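3.2 Work area and parts

The disassembly study was carried out on desktop computers collected for refurbishment at the Parkholm depot. In total 179 units were received, and 172 of them were complete enough to be included. The remaining units had missing boards or damaged cases and were sent directly to recycling. Before the work, the side cover was taken off and the colour and position of each cable were written on the unit sheet.

In most towers the wiring is the first obstacle to the memory. The cables are not fixed in the same manner by every assembler, and a bundle which lies over the board must be moved aside before the latches can be reached. In the type shown in Figure 3 the memory slots lie near the processor socket, and the wiring is gathered at the other side of the board.

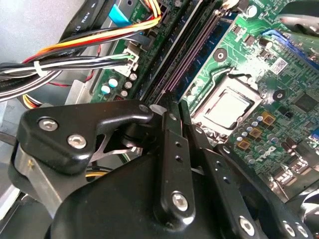 Figure 3. Interior of an opened desktop unit, with power cables, a zip-tied bundle of black and white wires, capacitors and the long black memory slots.

We followed the Korbridge sorting order, in which memory is removed before any other part of the board. Mutetti and Kiiskinen, the two earlier depot trials, removed the power supply first. This gives more free space, but the modules stay longer in the open case and collect dust from the neighbouring work.

For the placing of modules we used a gray panel with raised slotted blocks.
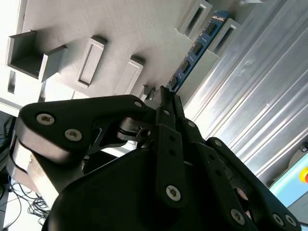 A module should be held at one end and by its edges as much as possible, so that the chips and the contacts are not loaded. The slots were checked for dust every 14 units and cleaned with a dry brush. Modules with visible scratches on the contacts were put in a separate tray and were not counted as reusable, even when they passed the later memory test. The labelling of the accepted modules is described in Section 3.3.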